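Two Grippers, One Saucer: An Afternoon With Rhiannon Lewis

By Ramesh Yadav

I got to Drinlow at 2 on a Monday, which Rhiannon Lewis told me right away was the wrong time to come. "Mornings are when we're smart," she said, handing me a coffee. "After lunch we just argue about finger pads."

That suited me fine! I've been wanting to hear somebody argue about finger pads for ages. Rhiannon runs hardware testing for the handheld side of the shop, and for most of the spring she's been comparing two gripper builds, the Vamport and the Skorora. Both are the kind you hold in your hand and squeeze, with a camera riding along, so that a person can do a chore the way a person would and the arm can learn from it later. I'd read the spec sheets on the train. She told me to forget them.

"The spec sheet says how hard it closes," she said. "Great. I want to know if my wrist hurts at four o'clock."

So we started with wrists.

How it feels in the hand

The Vamport is the lighter of the two and she clearly has a soft spot for it. The Skorora has a stiffer trigger, and a few of her regular operators prefer that (she doesn't get it, but she writes it down anyway). What she cares about most is where the weight sits when you reach across a table. If it's too far forward, people start tucking their elbows in without noticing, and then every recording has that same cramped reach in it.

"You watch somebody in the first ten minutes and they're lovely, they're graceful," she said. "Then the shoulder creeps up. I look for the shoulder before I look at the fingers."

I asked if she'd ever fixed that with a strap or a counterweight. She laughed and pulled open a drawer full of straps. One had a fishing weight sewn into it.

The cable question

I had a whole page of questions about cameras and we spent the first half of it on cables. Rhiannon would like everybody designing these things to spend one week coiling and uncoiling their own cords. A cord that leaves the body at a bad angle tugs on the grip each time you turn your hand over, and she says you can see the tug in the motion data if you know what to look for.

"Ahuja came out with a right-angle plug for theirs and I nearly cried," she said. "It's a plug! It costs nothing. I'd trade a fancier sensor for it any day."

I wondered about going wireless. She has tried it, and she isn't against it, but the battery added weight in exactly the place she'd been trying to lose it, and she didn't like swapping packs halfway through a session. Maybe next year.

Cameras, finally

She runs one view from head height and one from each gripper, and she thinks people underrate how different those feel. From up high you get the whole table and both hands. From the gripper you mostly get your own fingers, plus whatever you're pointed at, and the fingers can hide a lot.

"I had a set of black fingers and a set of pale ones," she said. "Same shape, same pads. I thought the pale ones would be easier on the eye. Then I put them over a white table and lost the tips completely." The dark ones won that round, though she grumbles about the shadows.

Light is the other thing. She'll take a bright table and a dim room over an evenly lit room, mostly for her own sake when she's reviewing clips late in the day. The software person down the hall disagrees with her and they have been having this conversation since February.

Why dishes

I'd expected blocks, or maybe those plastic test shapes you see in papers. Rhiannon is big on tableware. A rim is thin and curved, it's slick, and a saucer sits so low that a chunky finger has trouble getting under it. A tray is worse, in her opinion, because it's wide enough that you want both hands on it, and then the two grippers have to agree with each other.

"Anyone can pick up a block," she said. "Pick up a cup by the edge and don't drag the saucer with it. That's my whole interview process."

She let me try. I dragged the saucer. I tried again and dragged it further, and she very kindly looked at her notes while I did it. My third go was all right, I think, though I was holding my breath and gripping the handle like a hammer.

The tableware station from the head view and from one of the grippers: 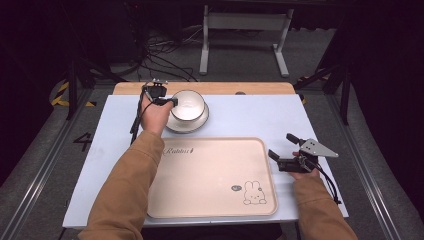
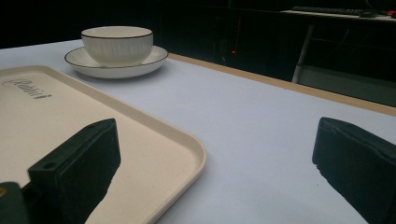
What she'd buy

I pushed her for a winner and she wouldn't quite give me one. For long sessions she'd hand people the Vamport. For anything with a thin edge she likes the way the Skorora closes, and she's got 9 pages of notes on why, which she offered to email me and then did, before I'd even reached the station.

Her budget for the next round is 2000 dollars, and she already knows where it's going. "Pads," she said. "Different rubbers, different thicknesses. I have 35 samples on order and I'm going to be insufferable."

I asked whether I could come back when they arrived. She said yes, as long as I came in the morning.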